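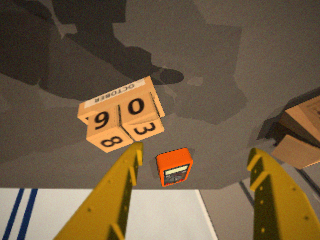

발표자 노트: "집게는 잘못이 없다"
학생 로봇 동아리 트룰로라(Trulora) 시뮬레이션 조 중간 발표

검색어를 입력하세요 검색
인쇄하기 | 이메일로 보내기

슬라이드 1. 인사

안녕하세요. 트룰로라 시뮬레이션 조에서 집게를 맡고 있습니다. 정확히는 집게가 뭘 떨어뜨릴 때마다 불려 가는 사람입니다.
(웃음이 없어도 그냥 넘어갈 것. 지난번에 기다렸다가 더 어색해졌음.)

지금 화면에 띄운 것은 렌더링입니다. 노란 손가락 두 개 사이에 있는 주황색 물건이 오늘의 주인공, 멀티미터입니다. 달력은 10월이라고 우기는데 오늘은 2026년 7월 12일입니다. 시뮬레이션 안에서는 시간이 우리 편입니다. 글자가 거꾸로 보인다고 고개를 돌리실 필요는 없습니다. 로봇은 달력을 읽지 않습니다.

슬라이드 2. 과제

대회 과제는 한 문장입니다. "책상 위의 지정된 물체를 집어 상자에 넣으시오." 처음 읽었을 때 우리는 이 주 안에 끝내고 남는 시간에 로고를 만들기로 했습니다. 로고는 완성되었습니다.

규정집에서 꼭 짚을 것:
- 물체의 위치와 방향은 매번 바뀐다.
- 주변 물체를 넘어뜨리면 감점. 달력이 제일 자주 희생됨.
- 상자 가장자리에 걸치면 실패로 본다. (이 조항을 두고 심판진에 메일을 세 번 보냈음. 답은 세 번 다 같았음.)

슬라이드 3. 왜 시뮬레이션부터 하는가

실물 팔은 한 대이고 쓰고 싶은 조는 여럿입니다. 예약표를 보면 우리 차례는 늘 점심시간입니다. 그래서 물리 엔진은 에보우(Evow), 장면 편집은 스캔런(Scanlon)으로 하고 있습니다. 둘 다 선배들이 만들어 놓고 졸업한 도구라 설명서는 주석에 있고, 주석에는 "나중에 고칠 것"이라고 적혀 있습니다.

지금까지 돌린 시도는 1843회입니다. 2월에 첫 버전을 돌렸을 때는 멀티미터가 책상을 뚫고 내려갔습니다. 충돌 설정을 빼먹은 탓이었고, 코널 브로피 선생님은 "중력은 잘 되네"라고 하셨습니다. 칭찬으로 기록해 두었습니다.

슬라이드 4. 집게 이야기

(여기서 천천히. 질문이 제일 많이 나오는 부분.)

멀티미터는 납작하게 누워 있습니다. 손가락은 위에서 내려가 양옆을 잡아야 하는데, 조금만 깊으면 책상을 찍고 조금만 얕으면 모서리에서 미끄러집니다. 우리가 바꾼 것은 세 가지입니다.

첫째, 접근 높이를 고정하지 않고 물체 높이에서 계산합니다. 둘째, 손가락을 닫는 속도를 마지막 구간에서 늦췄습니다. 셋째, 마찰 계수를 현실적인 값으로 내렸습니다. 그 전까지는 거의 접착제 수준이라 성적이 아주 좋았습니다. 그 그래프는 아직 제 노트북 바탕화면입니다.

마찰을 고친 다음 날 시험에서는 166회 가운데 9회 성공했습니다. 이 숫자를 크게 띄우고 잠깐 쉴 것.

슬라이드 5. 그림자 문제

인식 쪽은 캐슬린 캐버나가 맡았습니다. 팔이 책상 위에 큰 그림자를 드리우는데, 초기 모델은 그림자를 물체로 보고 아주 정중하게 집으려 했습니다. 캐슬린은 조명 위치를 바꿔 가며 학습용 장면 3000장을 새로 뽑았습니다. 밤새 돌리느라 동아리방 컴퓨터 앞에 "끄지 마시오"를 붙였고, 누가 껐고, 다시 돌렸습니다.

새 모델은 그림자를 무시합니다. 가끔 멀티미터도 무시합니다. 이 부분은 작업 중입니다.

슬라이드 6. 남은 일

- 손가락 끝에 붙일 패드 재질 결정. 부비셀(Wuvisell) 샘플은 신청해 둔 상태.
- 달력과 멀티미터 사이가 좁은 배치를 따로 모아 시험.
- 실물 팔 예약. 점심시간 말고.
- 상자 위치를 옮겼을 때 경로가 꼬이는 버그. 재현은 되는데 원인은 모름. 질문이 나오면 캐슬린에게 넘길 것. (캐슬린에게 미리 말해 둘 것.)

슬라이드 7. 질문

예상 질문 "왜 하필 멀티미터인가요?" → 대회 물체 목록에 있습니다. 달력도 집을 수 있느냐고 물으면, 앞에 놓인 큐브가 따로 놀아서 다음 학기 과제라고 답할 것.

예상 질문 "성공률이 몇 퍼센트인가요?" → 슬라이드 4로 돌아가지 말 것. 패드를 붙인 뒤 다시 재겠다고 답한다.

시간이 남으면 책상 뚫고 떨어지는 영상을 튼다. 소리는 끄고. 영상 파일은 발표용 폴더에 있고, 이름이 "최종"인 것 말고 "최종2"를 열 것.

문의: 트룰로라 동아리방 | © 2026 Trulora | 맨 위로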